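Section 3: Filling the tank and setting up the drip line

By now you should have the timer on the wall and the batteries in. If the little light still isn't blinking, go back a section, or you'll be cross with me in ten minutes. Everything from here on involves water, so put a towel down. I did my first Lotix kit on the landing carpet and Simone Moura from downstairs came up to ask if I was all right!

What you need for this bit: the tank, the black feed tube, the bag of drippers (the bag marked 3675, the other one is spare washers), a pair of scissors and a mug of very warm water.

1. Stand the tank where it's going to live, higher than your pots. A shelf is fine, and so is a sturdy stool. Fill it once it's there. A full tank is horrible to carry and it slops.

2. Cut your main feed tube. The one in the kit is 166 cm long and I nearly always use the lot, but if your pots are close together you can trim it. Measure twice. There's no joining it again neatly.

3. Dip one end of the tube in the warm water and count to twenty. It goes lovely and soft and pushes straight over the tank outlet. Push until it stops, then give it a tug.

Note: if it comes off when you tug it, trim a thumbnail's width off the end and try again. Kelly Vieira uses a jubilee clip on hers and says I'm daft not to. She's probably right, but the kit doesn't come with one.

4. Lay the tube along behind your pots and pin it down with the plastic hooks. It wants a gentle slope away from the tank the whole way. A dip in the middle collects air, and then the far pots get nothing and you blame the timer.

5. Make a hole for each dripper with the pointy tool. Straight in, half a twist, straight out. Push the dripper in until it clicks -- you'll feel it more than hear it.

CAUTION: keep your other hand out from behind the tube while you do this. The tool goes through quicker than you think.

6. Fold over the far end of the tube and slide the figure-of-eight clip on to hold it shut.

7. Now fill the tank to the line with plain tap water. No feed yet, however tempted you are. Put the lid on loosely so that air can get in.

8. Press and hold the TEST button. The pump should hum and you should get drips at the nearest pot first, then working along. If one dripper pours while the rest sulk, turn its cap clockwise a touch and test again.

CAUTION: never run the pump with the tank empty. It won't go bang, it'll just wear out quietly, and the people at Patitz who sell the spares charge more for a pump than I think is decent.

Setting how often it runs

The timer comes set to once a day, early morning, and for most houseplants in the cooler months that's too much. In January I turn mine down to the lowest setting and check the compost with a finger. Ferns and peace lilies want more, cacti want leaving off the line altogether. Josphat Urio has tomatoes on his and runs it twice daily in hot weather, but he also refills his tank constantly, so bear that in mind.

Every 28 days, take the drippers out and soak them in weak vinegar overnight. If you've got hard water like we have in Sadlow, do it sooner. Rinse them well before they go back in.

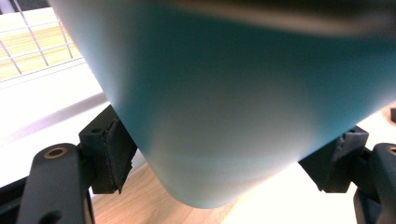
Pots without drainage holes need a bit more care on a drip line, as the extra water has nowhere to go. Put a layer of chunky gravel in the bottom, keep the plant in its own plastic pot inside, and turn that dripper down as far as it'll go. Wipe the outside as well when you do the monthly clean. Chalky drips can hide for ages on a soft pale finish, and on a smooth teal surface like this I'd look at the rounded bottom edge first, from low down. A damp cloth and a drop of vinegar, then dry it off. Lift the inner pot out every so often too, and tip away anything sitting underneath. If it smells of pond, you've left it too long, so give that plant a week off the line before you plug its dripper back in.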